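3.2 Home hazards and the choice of walking aid

Participants were recruited through two community physiotherapy clinics in Larside and its surrounding townships. Eligibility required at least one fall in the previous year, or a clinician's note of unsteadiness when turning or rising from a chair. Of the 400 households sent a letter, nearly half replied, and home visits began in April. Each visit was carried out by an occupational therapist (M.T. or D.M.) using the Torkudstead home checklist, which scores lighting, floor surfaces, furniture height and reach in every room the resident uses daily. Bathrooms were scored separately and are reported in Section 3.4.

Residents were asked to leave the house as it usually was. Several had tidied up anyway, and the therapists recorded this where they were told about it. Scores in tidied homes were kept in the analysis but flagged.

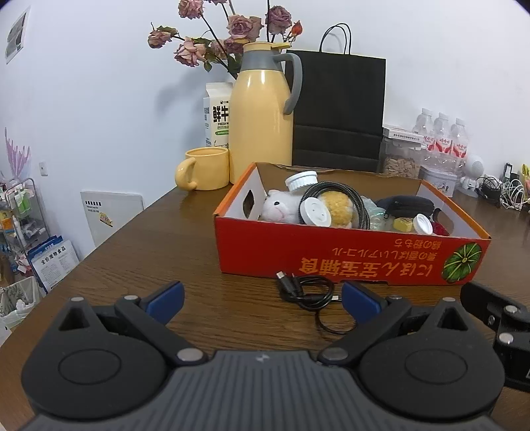
Floor-level hazards were scored on a scale from zero to 5, where zero meant a clear walking path and 5 meant that the resident had to step over or around something on every trip through the room. Loose rugs and raised door thresholds drew the highest scores, followed by pet bowls and footstools. Cords made up a separate item. A thin black cable held by its plug above a table, as in Figure 2, scored zero under this item, while the same cord run across a doorway to reach a power point scored at least three. The therapists disagreed most often on cords that ran along a skirting board and crossed only the corner of a walking path. These were settled by discussion with the third author.

Walking aids were noted at the same visit. Many residents owned a frame or a stick that had been fitted in hospital and not checked again. Stick height was measured against the wrist crease with the resident standing in their usual shoes, and a stick was recorded as badly fitted if it differed from this by more than 2 cm. Four-wheeled walkers were checked for brake tension and for whether they could pass through the bathroom door. In older weatherboard houses they often could not, and residents described parking the walker in the hallway and holding on to the basin or the towel rail for the last few steps.

Figure 2. Tabletop cable, cord item score zero. 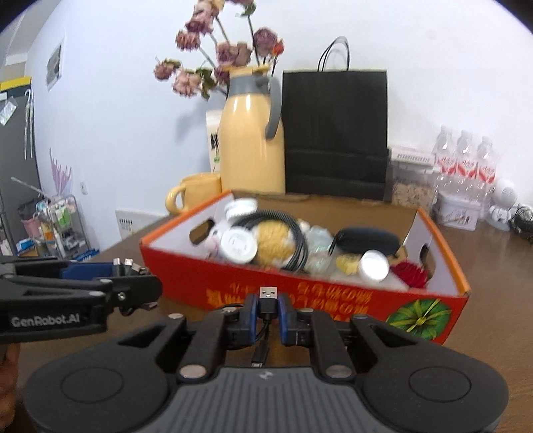 Towel rails used in this way were counted as a hazard in their own right, whatever their condition. Horrocks and Kershaw took the same position in their earlier work at Jeten, arguing that a rail fixed with plasterboard plugs cannot be relied on to take an adult's weight in a stumble. We did not test any rails under load. The therapists instead recorded the type of fixing where it was visible, and asked whether the rail had ever come loose.

Residents' own ratings of danger were only weakly related to the checklist scores. People who had fallen in the kitchen rated the kitchen as dangerous even when it scored low, and paid little attention to the hallway. Family members – usually a daughter or son present at the visit – tended to name the stairs or the shower. The Lau balance questionnaire was left with each household and collected at follow-up, and its results are taken up in the next section.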